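Talk notes: The day the grippers let go
Slot: 11 minutes plus questions. Clicker in left hand, water on the lectern.

SLIDE 1. Title
Say hello, say thanks to Aitana Requena for the invitation. Say straight away that nobody was hurt. People relax and listen better once they know that.

SLIDE 2. What Jusulus is
Keep it short! Jusulus is our paper-handling project at Skundow. People pick up sheets and cards with hand-held grippers, we record how the grippers move, and the arm learns from those recordings. I love this work and I'm allowed to sound like it.
Ask for a show of hands: who has ever watched a robot drop something and felt sorry for it?

SLIDE 3. The fault
October, mid-afternoon. The arm has a sheet of card, lifts it nicely, swings across to the tray, and opens its fingers 4 centimetres too early. Card on the floor. We laughed. Then it did it again, and the second time it kept moving with its fingers wide open, straight past the point where it should have stopped.
Pause here. Stopping late is the serious half of the story, the dropped card is only the funny half.
Goicoechea hit the stop button. Well done Goicoechea (wave if in the room).

SLIDE 4. What we thought it was
Our first guess was the motor. Wrong. Second guess was a loose cable, so we lost a whole morning swapping cables. Also wrong, though the bench has never been so tidy.

SLIDE 5. What it was
This is the fun bit, slow down. We went through all 710 recordings by hand. In 108 of them the tracked position of one gripper jumped for a moment, just as the sheet was being passed across. The card was coming between the camera and the marker tag! The software filled the gap with a guess, and it never told anyone it was guessing. The arm had learned from those guesses.
And the late stop: same root. The stop check used the same position number, so it trusted the same bad guess. One wrong value, two faults. Say that twice.

SLIDE 6. The work itself
Leave this one up for a bit and let people look. Point out the black-and-white tag on the second gripper, then the white sheet, and ask them to imagine the sheet tipping a little further over. 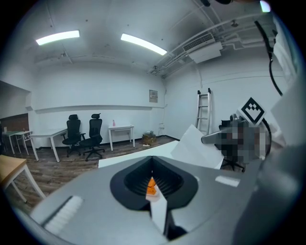 Two hand-held grippers and a white sheet, with the marker tag on the right-hand one.

SLIDE 7. What we changed
Any gap in tracking now gets flagged and the recording is set aside. The stop check has its own sensor and shares nothing with the tracking. Clumeo, our little log viewer, paints the gaps bright red, so you can spot one from across the room (demo if the wifi behaves, skip if not).

SLIDE 8. Still open
We don't know how short a gap is safe to keep. If anyone here has worked on this, please come and find me at the break, I really do want to hear it.
Questions. Repeat each one into the mic.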